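손으로 접는 즐거움에 대하여

나는 종이 지도를 좋아한다. 그것도 아주 많이! 책장 맨 아래 칸에는 여행 다니며 모은 지도가 빼곡하고, 그중 몇 장은 접힌 자리가 닳아서 테이프로 두 번이나 덧대었다. 요즘 누가 종이 지도를 보느냐는 말을 들을 때마다 나는 오히려 신이 난다. 할 말이 정말 많기 때문이다.

지난 11월에 Fasatholm에 다녀왔다. 바닷가를 따라 집들이 띄엄띄엄 있는 작은 동네인데, 선착장 옆 가게에서 1427번이라는 도엽 번호가 찍힌 낡은 지도를 팔고 있었다. 펼치면 식탁을 다 덮을 만큼 크고, 등고선은 옅은 갈색, 물길은 파란색이다. 나는 그날 저녁 숙소 바닥에 지도를 깔아 놓고 엎드려서 한참을 봤다. 다음 날 갈 길을 찾으려던 것이었는데 어느새 갈 일도 없는 북쪽 골짜기 이름을 소리 내어 읽고 있었다. Gresden이라는 마을을 알게 된 것도 그때다. 휴대전화로 목적지만 검색했다면 평생 몰랐을 이름이다.

화면 속 지도는 내가 물어본 것에 답해 준다. 빠르고 정확하고, 낯선 도시에서 막차를 놓치게 생겼을 때는 나도 당연히 그걸 켠다. 그런데 종이 지도는 묻지 않은 것까지 한꺼번에 보여 준다. 길 옆의 늪, 늪 옆의 오래된 방앗간, 그 위로 난 점선 하나. 저 점선은 뭐지? 걸어갈 수 있나? 이런 질문이 줄줄이 생기는 것이 나는 참 좋다. 여행이 출발 전날 밤부터 시작되는 기분이랄까.

게다가 종이 지도는 손에 남는다. 접는 순서를 손가락이 외우고, 자주 펼친 면은 부드러워지고, 연필로 그은 선에는 그날의 판단이 그대로 담겨 있다(틀린 판단도 많다). 내 지도 가운데 하나에는 커피 얼룩이 산봉우리 위에 동그랗게 앉아 있는데, 그걸 볼 때마다 산장 창가에서 비가 그치기를 기다리던 오후가 떠오른다.
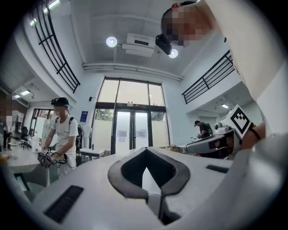 흰옷 차림에 머리에는 카메라를 쓴 사람과 흰색 그리퍼.

물론 불편한 점도 있다. 바람 부는 언덕에서 큰 지도를 펼쳐 본 사람은 안다. 지도가 돛이 되고 나는 돛대가 된다. 비에도 약하고, 새로 난 도로는 나와 있지 않으며, 다시 접을 때는 꼭 한 번씩 방향을 틀린다. 그래도 나는 이런 불편이 싫지 않다. 지도를 붙들고 낑낑대고 있으면 지나가던 사람이 말을 걸어온다. 휴대전화를 보고 서 있을 때는 거의 없던 일이다. Fasatholm에서도 그렇게 만난 할머니 한 분이 지도에 없는 샛길을 알려 주셨고, 나는 그 자리에서 연필로 그려 넣었다. 그 길 끝에 있던 조그만 자갈 해변이 그 여행에서 가장 좋았던 곳이다.

학교에서도 아이들에게 종이 지도를 더 많이 쥐여 주면 좋겠다. 시험에 나오는 기호를 외우게 하자는 뜻은 아니다. 자기 동네 지도를 바닥에 펼쳐 놓고 집에서 학교까지 손가락으로 따라가 보게 하는 것, 거기서부터면 충분하다. 축척을 배우겠다고 100미터를 직접 걸어 보는 수업도 재미있을 것이다. 지도 위에서는 손톱만 한 길이인데 걸어 보면 꽤 길고, 그 사이에 빵집도 있고 개도 있다. 아이들은 이런 걸 금방 알아차린다.

동네 도서관에도 바라는 것이 있다. 지도 서랍을 없애지 말아 주었으면 한다. 얇고 넓은 서랍을 스르륵 당겨서 큰 종이를 두 손으로 꺼내는 그 느낌은 한번 겪어 보면 잊기 어렵다. 찾는 사람이 적다면 서랍 옆에 넓은 책상 하나만 놓아 보면 어떨까. 펼칠 자리가 있으면 사람들은 펼친다.

다음에는 Gresden에 가 볼 생각이다. 지도에서 보니 마을 뒤로 개울이 두 갈래로 갈라지고, 그 사이에 이름 없는 작은 숲이 있다. 연필은 벌써 깎아 두었다.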